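Sadia Tanoli
Applied Plant Science, second-year project report
Submitted in April

# Liquid feed strength and lettuce yield in peat-free compost

This project compared three strengths of a liquid fertilizer on lettuce grown in a peat-free potting mix. The work was done in the teaching greenhouse at Bostham over one growing period of 30 days, counted from transplanting. The feed was Dinsa, a general vegetable feed sold as a concentrate, and the potting mix was Stondance.
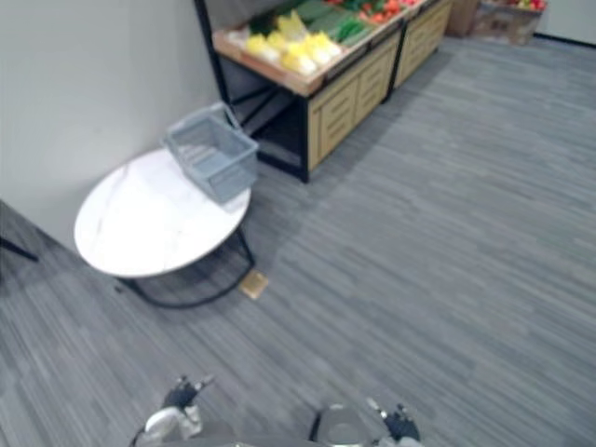
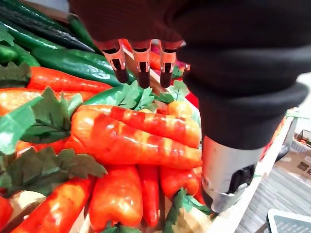
**Does doubling the feed give you twice the lettuce?**

It gave more lettuce than the half-strength feed, but nowhere near twice as much. Most of the gain came between half strength and full strength. Going from full to double strength added very little fresh weight, and some of the double-strength plants had brown leaf edges by the end.

## 1. Background

Lettuce has shallow roots and a short growing time, so it responds quickly to what is in the potting mix. Nitrogen has the largest effect on leaf growth. Too little gives small, pale plants. Too much raises the salt level around the roots, which makes it harder for them to take up water, and can lead to soft growth and scorched edges.

Peat-free mixes add a complication. Many are based on composted bark or wood fiber, and the microbes that break down the wood use up nitrogen as they do it. A grower moving from peat to wood fiber may find that the old feeding program leaves the plants short. The Stondance mix has wood fiber as its main ingredient and comes with a small starter charge of nutrients. I wanted to know whether the label rate for the feed was enough in this mix, or whether a stronger rate was worth the cost.

## 2. Method

I grew 27 plants of a green butterhead variety called Illance. Seed was started in plug trays, and the seedlings were moved to one-quart pots at the four-leaf stage. Plants that were obviously smaller or larger than the others were left out. The 27 were then split into three groups of nine.

| Group | Feed strength | Plants |
|---|---|---|
| A | Half label rate | 9 |
| B | Full label rate | 9 |
| C | Double label rate | 9 |

Each pot got the same volume of feed solution twice a week, and plain water on other days when the top of the mix felt dry. All of the pots stood on one bench. I moved them to new positions once a week, using a list of random numbers, because the end of the bench near the door is cooler.

I measured three things:

- fresh weight of the cut head, in grams
- number of leaves longer than two inches
- conductivity of the water draining from the pots, once a week, as a guide to salt build-up

Leaf color was scored by eye from one (yellow) to five (dark green). I did all of the scoring myself, and I knew which group each plant was in.

One pot in group A was knocked off the bench in the second week. The root ball stayed in one piece and the plant was put back, and I have kept it in the results. Its final weight was close to the average for its group.

## 3. Results

The total fresh weight of all 27 heads was 3972 g.

| Group | Total fresh weight (g) | Mean per head (g) | Mean color score |
|---|---|---|---|
| A | 972 | 108 | 2.7 |
| B | 1476 | 164 | 4.0 |
| C | 1524 | 169 | 4.4 |

Group B was 52 percent heavier than group A. Group C was only three percent heavier than group B, and the ranges overlapped so much that I would not call it a real difference. The heaviest single head was in group B.

Leaf number changed less than weight did. The half-strength plants had nearly as many leaves as the others, but the leaves were smaller and thinner. The oldest ones turned yellow from the tip, starting in the second week.

Four plants in group C had brown edges on the inner leaves at harvest. There was one in group B and none in group A. This looked like tipburn, which is linked to a shortage of calcium in fast-growing leaves. High salt levels make it worse.

Conductivity in the drainage water stayed nearly flat in group A and rose slowly in group B. In group C it rose every week. The last reading was just under 3000 microsiemens per centimeter, and I had expected it to level off before then.

## 4. Discussion

For this variety in this mix, the label rate was enough. I had thought the wood fiber would tie up more nitrogen and that group C would pull clearly ahead. It may be that the starter charge in the mix covered the early shortage – a mix without one might give a different answer.

The half rate was too low. The plants could be eaten, but a head of 108 g is small for a butterhead and the yellow outer leaves would have to be trimmed off, so the part that could be sold would weigh less again. I did not record trimmed weight and should have.

Double strength used twice the concentrate for an extra five grams or so per head. With the brown edges counted in, it was the worst value of the three. It also sent the most nutrients out through the bottom of the pots, and that matters anywhere the drainage water is not collected.

### Problems with the trial

Nine plants per group is a small number. The color scores were not blind, and I would ask someone else to do them next time. The meter used for conductivity was only checked against a standard solution at the start of the trial, so a slow drift would not have been noticed, although it would have affected all of the groups alike.

The greenhouse was also warmer than planned during the third week, when the vents were stuck shut for most of an afternoon. Some of the tipburn may date from then.

## 5. Further work

A trial at one and a half times the label rate would show where the curve flattens out. It would also be worth trying a low rate for the first ten days and the full rate after that. Rinsing the pots with plain water once a week might keep the salt level down – I would test that on the double rate first, as the effect should be easiest to see there.

Raw weights for each plant and the weekly conductivity readings are in Appendix A. The random number lists for the bench positions are in Appendix B.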